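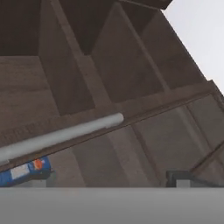 Oct 9, 2019

Clunside kitchen, view dropout runs. Picking up from the note on the shared page about the wrist view going blind close to furniture.

Question for today: does the reach policy still find its target when one of the two camera streams is blanked for part of the episode? The old Zakow checkpoint was trained with both streams always on. We suspected it leaned on the wrist stream for nearly everything and used the side stream only to pick a general direction.

## Setup

- Simulator: Ekpo, current branch, no local patches except the logging one.
- Scenes: Clunside kitchens, 30 layouts. Same cabinet and counter parts in all of them, items shuffled.
- Training data: 800 scripted reaches, same set as in March. Nothing re-recorded.
- Training ran on Ukemier overnight. One job died on the disk quota and had to be restarted from the last save, so its curve has a flat piece in it. Ignore that.
- Two policies: baseline (no dropout) and dropout (one stream blanked for a random stretch of each training episode, never both together).
- Test: 50 reaches for baseline, 50 for dropout. Same seeds for both, so they can be compared episode by episode.

Blanking means the image goes to flat gray before it reaches the encoder. First try used zeros and the baseline did something strange, drifting up and to the left every time. Gray seems fairer. I did not keep the zero runs.

A reach counts as good if the gripper stops inside the approach zone for the named item and has not touched anything on the way. No grasp in this test. The grasp controller has its own problems and I wanted it out of the numbers.

## What happened

With both streams on, the two policies are close. Baseline missed four, dropout missed five. I would not read anything into one episode.

With the wrist stream blanked for the second half, baseline fell apart. It gets to the right part of the kitchen and then stalls, or pushes on past the item. Dropout missed nine. Most of those stopped short, and only two ended in contact with the cabinet.

With the side stream blanked, the gap is smaller than I expected. Both are worse at the start of the episode and recover if the wrist view picks up something useful before the arm commits to a height. When the wrist view holds mostly shelf panel and shadow, neither one recovers. They sit there making small corrections until the time limit.

Shelf targets are harder than counter targets for both policies. Part of that is the lip. The approach zone is thin there, and coming in a little low means hitting the edge of the board. The other part is neighbors – two items standing side by side pull the final position toward the gap between them. I saw this most when the second item is taller than the target.

The case I kept going back to is the can and the blue box on the wall shelf, over the toaster oven. Target is the red can. The gripper has to come in level from the left, and the tip should end up just short of the can without carrying on into the box.

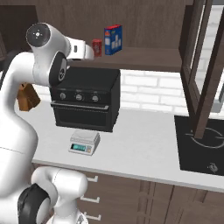
## Notes on the can and box case

Ran this one by hand with both checkpoints, stepping through slowly.

1. Baseline, both streams on: good.
2. Baseline, wrist blanked late: drives past the stopping point and knocks the can into the box.
3. Dropout, wrist blanked late: stops short. Still inside the zone, but near the outer edge of it.
4. Dropout, side blanked from the start: goes for the counter first, corrects, runs out of time.

Number 4 bothers me. The dropout policy has seen this kind of blanking in training, but the blank stretch was placed at random, and a blank that covers the very first steps is rare under that sampling. Should be easy to check by looking at the sampled start times. I have the seeds saved.

Number 3 looks like learned caution: stop early when the wrist view is gone. Fine for a reach test. It will cost us once the grasp is back in, as the fingers will close on air. Could widen what the grasp controller accepts, or let the policy make one slow move forward at the end. I prefer the second.

## To do

- Plot start times of the blank stretch for the training set.
- Retrain with the start time weighted toward the first steps. Keep everything else the same.
- Split the results table by shelf and counter.
- Check the collision shape on the shelf lip in Ekpo. It looks thicker than the visible mesh in two of the layouts.
- Clear old checkpoints off Ukemier before the next job goes in.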